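Kids Corner
Why does a table need a tablecloth?

Quick one today, kids! Tablecloths. You see them all the time and probly never think about them.

First job: keeping the table clean. Juice, crumbs, glue, marker. It all lands on the cloth. Lift it off, shake it outside, done. Some cloths go in the washer. Some just get wiped.

Second job: quiet! Put a cup down on a bare table. Clunk. Now on a cloth. Softer, right? Cloth squishes a tiny bit and soaks up the bump.

Third job, looking nice. Checks, stripes, flowers, even words. A pattern hides little spots too. Sneaky.

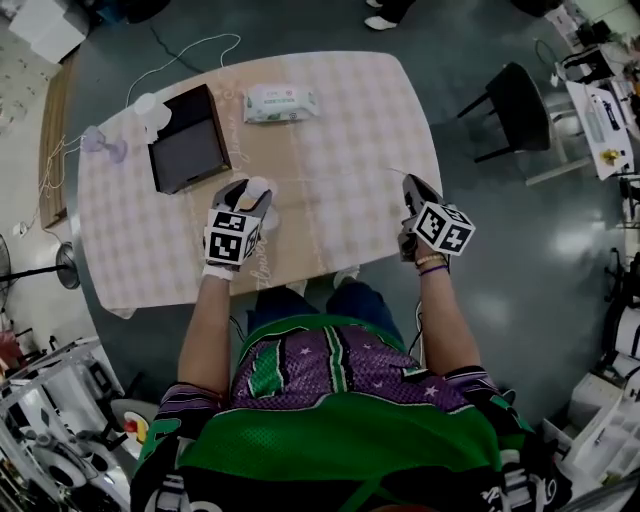 Refilwe Modise wrote in to say that at her house the checks are also a game board, and her brother slides bottle caps from square to square until dinner's ready. She wants to know if a plain cloth hides stains as well as a checked one.

Good question Refilwe. Nope! On plain white your eye goes right to the spot. On checks theres so much going on it gets lost.

Try it: one plain paper napkin, one with a pattern. 2 drops of cold tea on each. Stand 8 steps back. Which spot can you still see?

Wipe-clean cloths have a thin plastic layer on top, so spills sit in little beads. Grab a wet wipe, go from the outside in. Otherwise you just make a bigger puddle.

Next time: why napkins soak and foil doesnt.

Selorm Atinga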